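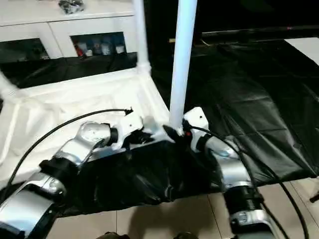

White tubes and corner pieces on the black sheet, with the tiles below.

Furniture for the reading corner
9/28/18

Dear members, as promised in the August newsletter, I write a few lines on the white furniture for the reading corner. I am Concetta Ferri and I look after the rooms on the ground floor. Please excuse my English, I have checked it two times.

We ordered a tube frame with fabric and one white plastic table with four legs. The order went through the Dudov shop on the main road, under order number 1641, so if you call them with a question, please say this number first. They are very kind, but they cannot find anything by our name. The delivery cost was 14 dollars and it is already paid.

For the assembly we put black plastic on the floor first. I recommend this to everybody who builds something at home. The tiles in our building are beige and they take scratches easily, and the white tubes also become dirty very fast when you push them over the floor. The plastic makes wrinkles, and a small part can hide inside a wrinkle, so keep the small parts in a cup.

With the tube frame, join the corners first and leave them a little loose. Only when all the tubes are in their corners should you press everything tight. If you press one corner too early, the next pole will stand crooked and you must open it again. The fabric also needs some patience. Pull it a little on one side, then a little on the other side.

The table is easier. Lay the top upside down on something smooth, so that the corner sockets look at you, and put the legs together next to it before you begin.
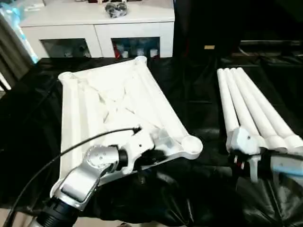
Each leg has a wider end and a narrower end, and it is good to compare them with the socket before you push. Turn the leg slowly while you press down. Please do not use a hammer, as one of our members proposed to me by telephone. When all four legs are in, two persons should lift the table and turn it over together. One person can do it, but then the legs on one side carry all the weight for a moment, and I do not like this.

The reading corner will have 12 chairs, which we take from the large room. The lamp from Lindo is still on order. I called them on Tuesday and they could not tell me a day.

I still look for a tablecloth. The table is very white and every cup will leave a ring on it. If you have at home a cloth of 55 inches or a little more, in a quiet color, please bring it to the office in the morning or leave it with my name on the bag.

Concetta Ferri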